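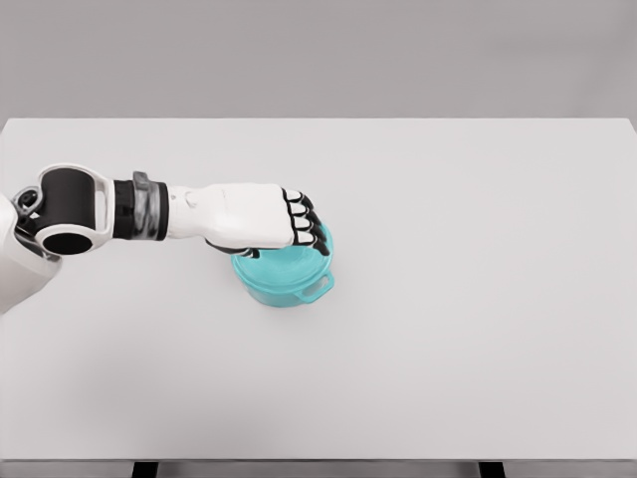 Perron sim, kitchen pack, the teal pot. Hand on top.

August 30, 2020

OK quick one because I've got maybe forty minutes before I have to be somewhere. A few people asked if the Perron simulator is worth paying for now that the trial got shorter. Been on it most of the summer. Short answer, yes if you do hands, probably no if you just want an arm to move boxes from A to B.

For anyone new, I do grasp stuff on the side. Evenings mostly. No real arm at home, never going to be one, so sim is all I get. Before this I was using the Wollent free tools, which are fine, but the fingers go straight through things and you end up spending your whole weekend fixing contact settings.

Price first. I paid $418 for the year, single seat. That includes the base sim, the humanoid arm with the five finger hand, and one object pack. I picked kitchen. Extra packs are 100 each and I think that's too much for what is basically a folder of meshes. Larnstead bundles theirs. Their renders are uglier but you get the whole folder.

Install. Annoying. The installer wanted a newer driver than I had, didn't say so, just sat there on a gray window. Found the answer on the forum, a post by Zoila Condori that should really be in the manual. Update driver, delete the cache folder, run it again. After that no trouble at all, it starts in a few seconds and I have had two crashes all summer. One was my fault.

The default scene is a big white table and a plain wall and that's your lot. I like it. You can load a full kitchen if you want but it slows everything down and I don't need a fake toaster. Start with the table, drop in one thing, get the hand to it. The small teal pot is my go-to, round body, little loop handle on the side, good for trying both a top grasp and a handle grasp.

Now the hand. This is what you're paying for. Each finger joint is its own thing, you can drive them one by one or use the presets. Presets are so-so. "Power" is good. "Pinch" is OK on flat stuff, bad on anything round. "Wrap top" is the one I use for the pot, fingers curled down over the rim and the thumb tucked underneath the palm. You'll want to rotate the wrist a bit before closing or the last finger gets there way before the others and shoves the pot sideways. Took me two evenings to work that out. The tutorial video skips it completly.

Contact is the best I've used at this price. Slow close, it behaves. Fast close, you still get some jitter at the fingertips, and if you go heavier than the default mass on the object it gets worse. Drop the time step and it mostly goes away but then you're waiting.

Numbers, since Noemí will ask. (Hi Noemí Figueroa, yes I read your email, no I haven't fixed the script.) Ran a batch over a long weekend, 2,304 tries on the pot, random start angles, wrap top preset with my wrist fix. 513 of them failed. Most of the bad ones were when the handle started out facing the palm, which makes sense, the thumb lands on it. I'm going to filter those angles out and run it again when I have a free night. Don't take that as a benchmark of anything, it's my settings and my old laptop.

Stuff I don't like:

Saving a scene doesn't save the camera. Why. Every time I open it I'm back to the default view and have to drag it around again.

The Python side is half documented. Function names changed in the July update and the old ones just return nothing, no warning.

Shadows look nice and soft but you can't turn them off without turning off all the lights too. If you're rendering a big batch you want them off.

Support is slow. Four days for a reply, and then it was a link to the page I'd already read. The second person was much better and sent me a patched config teh same afternoon, so maybe luck of the draw.

No Linux build for the object editor. Sim itself is fine on Linux. Editor no. They say October.

Would I renew? Think so. Depends on that October update, and whether Brelletitz ever gets its hand add-on out the door, I've been on their waitlist since forever. If you only need a gripper with two fingers save your money and stay with Wollent.

Will post the wrist numbers when I've cleaned up the file. Gotta run.

14 comments
Share (6)

Recent posts
Larnstead object bundle, first look
Why my contact settings were wrong for a year
Wollent free tools: what still works
Cheap laptops for sim, part 2
Still waiting on Brelletitz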